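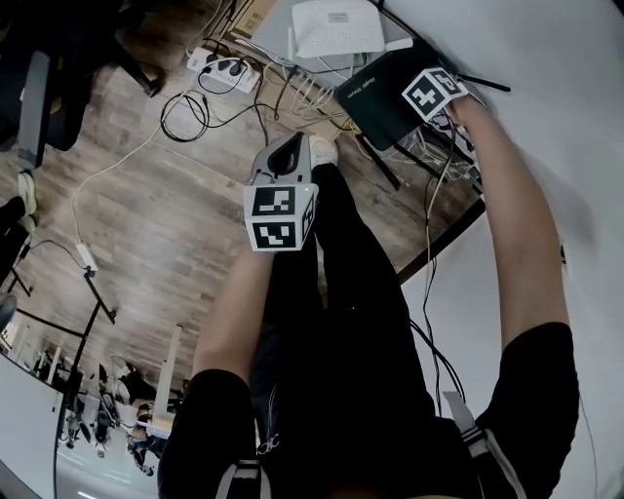 Can a machine sort out the cables under our desks yet?

Posted in Home and Office Automation
382 views, 3 replies

deskrow_clatville
Dec 27, 2018

I look after the equipment in a shared office in Clatville. We have rows of white desks on a laminate floor, and under most of them it looks the same. There is a white router and a black router on the floor, a power strip, a bunch of white and gray network cables, and power cords looped in between. More cables hang down from the desk. People kick things with their shoes, chairs roll over the cords, and every few weeks somebody loses their connection and I have to get down there.

The job itself is simple. Pick up the router without pulling anything out, find the loose cable, put it back in, coil up the slack, and set everything where feet won't hit it. It takes me a few minutes per desk, but my back doesn't like it and there are a lot of desks.

My boss saw a presentation from a company called Velusow and now wants to know if we could get a robot to do this overnight. The number he came back with was $4000 for a small arm, with a base that drives around sold separately. I don't know what software it needs. Has anybody tried anything like this? I'm not asking if it will be possible someday. I need to tell him yes or no for the budget in February.

Also open to hearing that I should just buy cable trays.

benchtech11

No. I maintain pick and place arms in a plant that makes appliance parts, so I'll try to say why in a way your boss might accept.

Arms are good when the part is stiff and shows up in the same place every time. Ours pick a metal bracket out of a tray all shift long and I mostly leave them alone. The one station we could never automate is the one where a wire harness gets plugged in. We tried for 11 months with an outside integrator. A cable has a different shape every time you touch it. If you pull on one end you don't know what the other end is doing, and under a desk the other end may be plugged into something that matters. We still have a person at that station.

Your case is harder than ours. Look at what you listed:

The cables cross each other and several are the same color. You follow one with your fingers. A camera loses it as soon as it goes under another one.

A router is light and has antennas sticking out. You need one hand to steady it while the other hand works the plug. That means two arms, which your boss's price doesn't cover.

The plug has a small clip. You feel it click. A basic gripper opens and closes and that is all it knows.

The space under a desk is low, with metal legs in the way. An arm on a driving base has to fit in there and still be able to bend.

What works today on a floor like yours is a robot vacuum, and even that will grab a loose power cord and drag it. If you ever run one, the cables have to be up off the floor first, so you would be doing the chore by hand anyway.

For the budget, I would ask Velusow to bring the arm to your office and plug in one network cable under one of your desks, with your mess as it is. Don't move anything for them. If they want to do it on a table with one cable laid out straight, you have your answer. Put the rest of the money into trays.

mopbucket

We have a Junari floor scrubber at work and its pretty good, does the whole hallway by itself. It stops if theres a cord in the way though. Never seen one pick anything up. I wouldn't hold my breath on the router thing

Clegg_networks

I agree with the long reply about the arm, but some of this can be automated without one. Half of the trips under a desk are to restart a router, and you don't need hands for that. Get a switched power strip that you can control over the network. It can check whether the router responds and turn the outlet off and on if it doesn't. Put the strip's own connection on a different line from the router it is watching, or you will lock yourself out. I learned this on my first install.

For the plugs that get kicked loose:

Mount the power strip to the underside of the desk with screws. Tape lets go in warm weather.

Put the routers on a small shelf or in a tray at the back, with the antennas clear of any metal.

Use shorter network cables. Most of what is on your floor is probably slack.

Label both ends of every cable before you move anything.

Hang the leftover cord in a loop with a hook and loop strap. Don't pull it tight, leave enough that a desk can be moved a little.

Do one desk first and leave it for a couple of weeks before you buy parts for the whole row. The trays we use come in two depths and the shallow one does not hold a power strip with big plugs in it.

On the robot question, I get asked this by customers too. There are labs where an arm plugs in a cable, but on the ones I've seen the socket is bolted down and facing the camera. I would look again in a few years.

deskrow_clatville

Thanks. I sent the part about the demo to my boss and he is going to ask them. Meanwhile I ordered one deep tray and a switched strip to try on the desk by the window. Does the strip need a fixed address or can I leave it on automatic?

Clegg_networks

Fixed. Write it on the label.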